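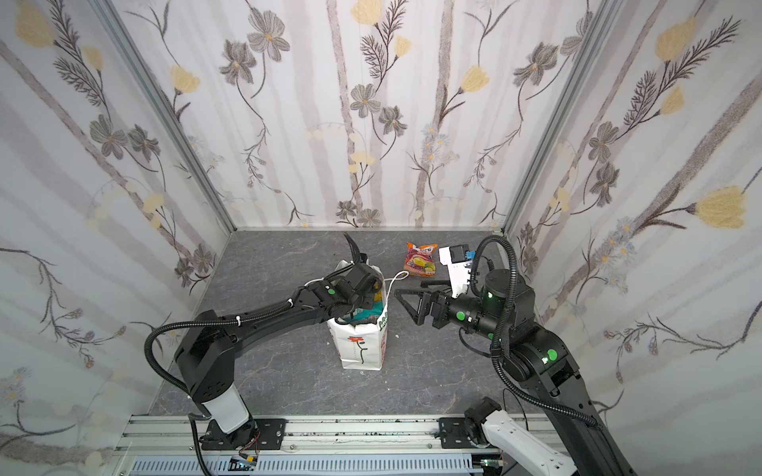 Bagging practice at Vemcombe, where the arms learn from people who steer them by hand.

The first thing Selina Gasser does when I walk into the Vemcombe workshop is hand me the controls. They are a pair of small arms clamped to a desk, each with a grip at the end, and whatever I do with them, the two black arms in the wallpapered booth do as well. I lift my left wrist and the left arm lifts. I squeeze and its fingers close. I laugh out loud, and Gasser looks pleased. "Everybody does that," she says. "Then they try to pick something up."

So I try. The job is packing a paper shopping bag, the kind with a red flower on the front and a thin string handle, and it takes me 15 tries to get a single pouch of candy over the rim and in. The bag is the hard part! Paper gives when you lean on it, the handle flops wherever it likes, and I have no feeling in those fingers at all. I end up steering with my shoulders, as if that could help.

Rosimeire Queiroz takes over and makes it look like nothing. She packed groceries for 12 years before she came here, and she still works the way she did at the checkout, one hand steadying the mouth of the bag while the other goes for the next item. That habit is exactly what the team is after. Each run is saved, joint by joint, along with the video, and a good session gives them 100 runs to train on. Nobody writes out a rule for how hard to hold a paper rim. Queiroz just does it, again and again, and the software, which they call Sason, looks for what her good runs have in common.

I ask whether the bad ones get thrown out. Some do, says Gebhard Leitner, who looks after the training side, but he is fond of a run where something slips and Queiroz saves it. "If it only ever sees things go right, it has no idea what to do when the bag tips," he says. "So please, drop things." I was happy to help with that.

The wallpaper was Regula Gruber's choice. She found the roll, birch trunks and big yellow blossoms, in her own attic, and she likes looking at it through a long afternoon. The booth at their sister workshop in Fosard has plain gray walls, and she feels sorry for them.

Toward four o'clock Queiroz takes her hands off the controls and Leitner lets Sason try a bag by itself. The right arm swings out, slows, thinks better of it and comes in again from a little higher. The pouch catches on the rim, hangs there for 2 long seconds - and drops in. Gruber claps. Leitner is already resetting the bag for another go, and Queiroz wants the next one to be a carton.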